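Sellier Folding and Inspection Table
Garment Care and Textile Handling Equipment
Supplied by Clorkby

The Sellier table is intended for laundries, uniform stores and school clothing exchanges in which finished textiles are checked, folded and stacked by hand. It is supplied with a white top as standard. Other colors are available to order.

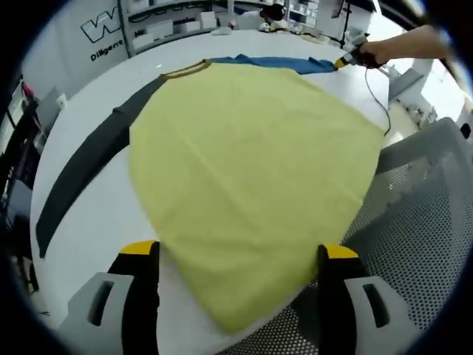
A pale work surface remains the preferred choice for inspection. Stains and pulled threads are easier to find when the background does not compete with the fabric. A yellow-green garment with a mustard neckline and one charcoal sleeve, for instance, keeps a clear outline against white — the dark parts as much as the light ones. Customers who handle mainly white linen should consider the gray top instead.

Working height is fixed at 800 mm. Leg extensions may be ordered separately and must be fitted in sets. 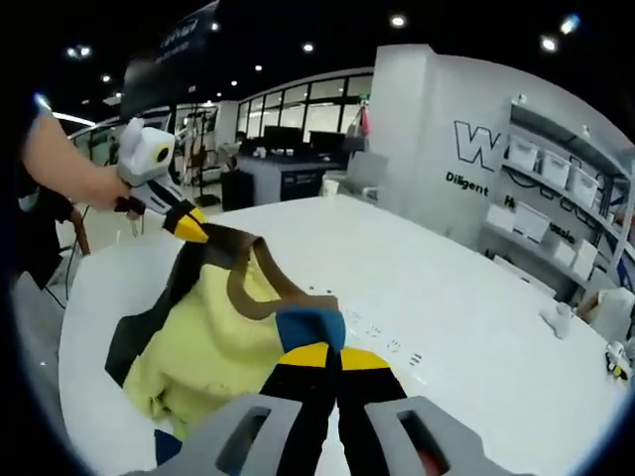
The top should be wiped down at the end of each shift with a mild detergent. Bleach and abrasive pads are not covered by the warranty, which runs for 2 years from delivery.

Order codes
Sellier, white top: 1,012
Sellier, gray top: 3,550

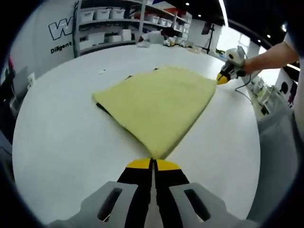
Orders placed by 14th July will be delivered before the start of the school year. Later orders are scheduled for October. Delivery to Kimeneck is made through our partner Vukčević, and buyers there should allow additional time.

Requests for fabric samples, spare feet and replacement tops should be addressed to Stojan Karagiannis, Equipment Sales, Clorkby.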